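Home | Features | Gadgets | Phones | Subscribe

My phone is too big and I've stopped pretending otherwise

Share 6 | Comments 2

I bought the Drasden in February, mostly because my friend Dorota Śliwiński had one and let me play with it on a long train journey. It's the sort of phone that makes a coat hang crooked. I loved it straight away – the maps! the crossword! – and then I got home and tried to text with one thumb.

Two months on, I've got used to the size. I read whole books on it, and my old Iteck tablet has gone in a drawer with its charger wrapped round it. The battery is a different story, and by teatime I'm hunting for a socket like everybody else.

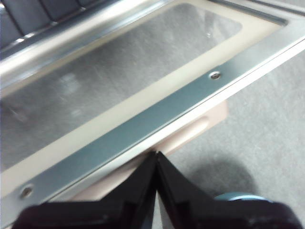
What I can't get used to is the finish. Mine came in the brushed metal back, which cost extra, and I fell for it in the shop because I'm a sucker for anything that looks like kitchen steel. You know the look, fine scratchy lines with pale streaks in them, rounded corners and a shiny rim. Gorgeous under shop lights, slippery as soap in the hand, so it now lives in a rubber case and I never see it.

Grigore Ene at my local repair place reckons he replaces more big screens than small ones, and he quoted me 906 złoty for mine. I bought a second case on the way home.

Sign up to our newsletter for more like this. We use cookies to improve your visit. Accept | Manage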